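Jomari Giselance Wireless Door Chime
Owner's Guide, revised 11 May 2024

Section 3: Placing and Pairing Your Chime

By now you should have the batteries in the push button and the little plastic pull tab out of the back of the receiver. If the receiver gave one short beep when you pulled the tab, you're ready to go on. If it stayed quiet, turn back to Section 2 and check which way the batteries are facing (we all get that wrong from time to time).

Before you stick anything to a wall, please take a few minutes to carry the receiver through the house and think about where you spend your day. A chime that sounds wonderful in the front hall can be awfully hard to hear from a back bedroom with the door shut and a fan running. Hallways tend to be good spots, as the sound travels down them nicely and into the rooms on either side.

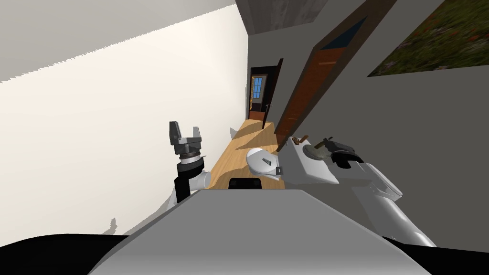 Try to keep the receiver at least as high as your shoulder, and leave the speaker slots uncovered. Coats, curtains and big houseplants all soak up sound.

Placing the receiver

1. Choose an outlet or a shelf in the part of the house where you most want to hear the bell.
2. Plug the receiver in, or stand it on its fold-out foot if you're running it on batteries.
3. Press the round TEST button once. You'll hear the standard two-note chime.
4. Leave the receiver sounding and walk to the farthest room you use. TEST runs for 40 seconds, so there's no need to hurry.
5. If you can't hear it well, turn the volume wheel up one click and try again, or move the receiver closer.

CAUTION: Do not place the receiver above a stove, beside a sink or tub, or anywhere it may be splashed. The push button is made for outdoor use. The receiver is not.

Pairing the push button

Pairing is much easier with both parts on the same table, so please do it before you mount the button outside.

1. Hold down the TEST button until the blue light blinks.
2. Let go of TEST, then press the push button twice.
3. Wait for the blue light to turn steady. The receiver will play a rising scale to let you know the two have found each other.
4. If you have the Besson keypad as well, type 2323 and press the bell key. You can change the code later, as described in Section 5.

Note: If a neighbor's button sets off your chime, simply pair again. The receiver picks a new channel each time, and one more try nearly always clears things up.
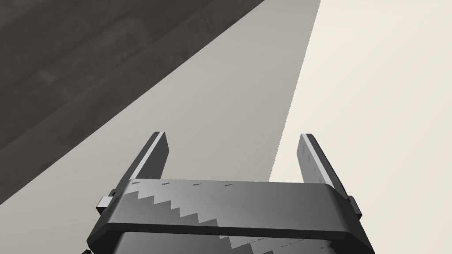
Fig. 2. Gripper with its two fingers open.

Choosing a tone

Your Giselance comes with two pitch settings, and it's well worth listening to both. The lower one is centered on 700 Hz and the higher one on 1000 Hz. Many people with some hearing loss find the lower setting a good deal easier to pick out, especially with a television going, so do ask everybody in the house which they prefer.

1. Slide the switch on the back of the receiver to LOW or HIGH.
2. Press TEST and listen from your usual chair.
3. Press the NOTE button to step through the melodies. The last one you hear is the one the receiver keeps.
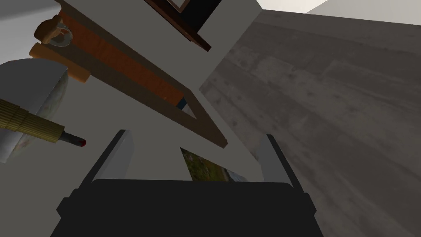 Reading time for this section: 4 minutes

Mounting the push button

1. Wipe the door trim with a damp cloth and let it dry all the way.
2. Peel the backing off the Fliritent pad and press the button firmly into place for a slow count of ten.
3. Wait overnight before giving it heavy use.

Note: On brick or rough stucco, use the two screws in the small bag. The pad won't hold well there, no matter how hard you press.

If you're mounting the button on a metal door, you may find the range a bit shorter. Moving it over to the trim usually helps. For fresh batteries, see Section 4. We like to change ours every September, when the evenings start drawing in and the porch light goes on early.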